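Search this site: Enter keywords Go

Print this page | E-mail to a friend

The Stunus Bond Math Still Doesn't Work

The county wants to borrow $166 million, put the money in the market, and use whatever it earns to shore up the Stunus retirement fund. We are told this will save taxpayers money. It might. It might also leave them owing the bondholders and the retirees both.

Start with where the fund is now. Stunus is 66 percent funded by its own reckoning, and that reckoning leans on a return assumption the fund has missed in most recent years. Knock a point off the assumption and the hole gets a good deal deeper. The county's slides skip that part.

What they do show is a chart from Kuvis, the outside adviser, in which the bond proceeds beat the cost of borrowing by 2 points a year for the life of the deal. Every year, no bad stretches. I'd like to own whatever they're planning to buy.
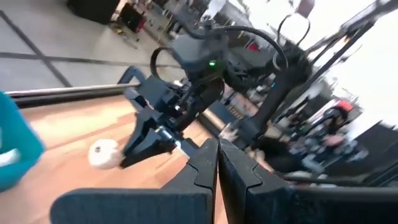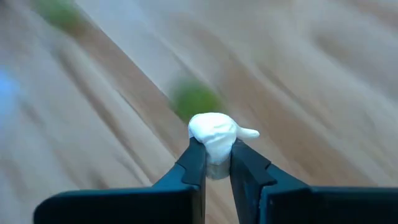

Timing matters far more than that chart lets on. A lump of borrowed money invested just before a bad market may never catch up, even if the long-run average comes out fine. Payments on the bonds are due on schedule either way. Sleiman tried a smaller version of this and was back before its voters asking for a sales tax bump – to cover the debt service, as the ballot language put it.

Then there's the fee question. Kuvis gets paid when the bonds close, and so does Grodik, the underwriter. Neither has to wait around to see how the investments do. Maybe that has no effect on their advice. I would still want a second opinion from somebody with no stake in the closing.

The county says contributions will drop by about 40 percent in the first budget after the sale. Fine, but does that figure count the bond payments? I asked in November and was told it was "being refined." Until there's a number that puts both bills on one line, the board has no business voting on this.

Contact us | Copyright, all rights reserved | Back to top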